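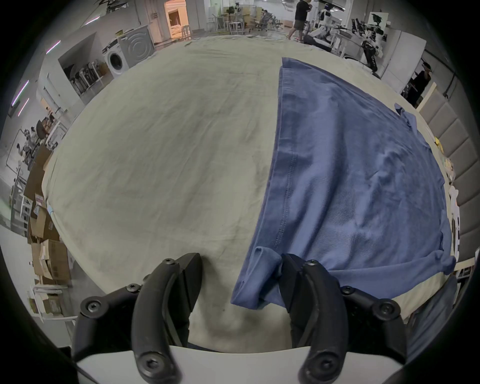
Figure 4. Blue garment on a table covered with a wrinkled cloth.

Filed under: Consumer Contracts, Working Papers
6 min read

4. Liability limits on garment claim tickets

We collected 74 claim tickets from dry cleaners and alteration shops in Stultdale and Lavdale. Of these, 40 had a printed clause limiting what the shop would pay for a lost or damaged item. The rest were silent or referred the customer to a sign in the shop.

The clauses differ more in placement than in content. Most set the limit as a multiple of the cleaning charge. A few give a fixed sum, and the highest we found was $3,000, on a ticket used by Hornar for wedding and formal wear. On most tickets the clause is on the back, in smaller type than the pickup date.

Whether such a clause binds the customer depends on notice. A person who receives a ticket over the counter may fairly take it for a receipt, a point Nouri makes in his study of parking stubs. Echevarría takes a stricter view and would hold a repeat customer to any term printed on earlier tickets. We think his reading gives too much weight to the number of visits. A customer who never turned the ticket over on the first visit is no better informed on the tenth.

Casado asks customers to initial the limit when they drop off an item. The owner told us that few people object, although some ask for a higher limit and pay extra for it. This practice answers the notice question but leaves open whether the limit should apply when an item is handed to the wrong person. None of the tickets in our set deals with that case in clear words. Section 5 returns to it along with the burden of proof on value.

Contact the editors | © Rodrigo Echevarría and Saeed Nouri | Back to top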